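# About Rallgate

Rallgate builds and supports the Falten, a benchtop pick-and-place kit for two-finger grippers.

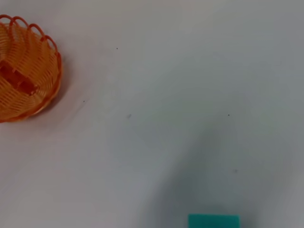 The Falten kit consists of a wrist camera, a gripper, a controller and a set of task files that run on the customer's own arm. It is sold to teaching labs and small shops that need to move mixed items between a flat surface and an open container. Most of our setup work goes into the container. Molded bins with solid walls are easy to locate. A round basket like the orange one on the white tabletop, with looping strands at the rim and narrow gaps in the walls, gives a broken outline and lets the table show through, so the task file has to treat the rim as a band of points. The arm's shadow on the table is handled in the same file, as a region where the color thresholds are relaxed.

## What we supply

Each kit ships with 42 task files. A task file sets the approach height, grip force, release point and retry limit for one class of item. Customers can edit the files in any text editor, and the controller checks the values before it will run them.

- Falten Base: camera, gripper, controller, mounting plate
- Falten Bench: the Base kit plus a matte white work surface
- Laneck: our software for recording, replaying and comparing runs

Laneck is also licensed separately. It stores the camera view, joint positions and gripper state on a common clock, and it will replay a run at reduced speed with the gripper disabled.

## Acceptance testing

Every kit is run for 300 cycles before shipping. A cycle is one pick, one transfer and one release. The log goes into the box with the kit — failed picks included — along with the task file used. We don't publish a single success rate, as the result depends on the item, the container and the lighting at the site.

## Service

Support is by email and remote session. Replacement finger pads and camera cables are kept in stock. Controllers come back to our Ban workshop for repair, and the customer's task files are copied off before any board is changed. The standard warranty is 2 years and covers the gripper motor but excludes the pads.

To date we have delivered 198 kits. Customers on the first controller version can still download updates, and the next release for that version is planned for January.

Page last revised September 22, 2022.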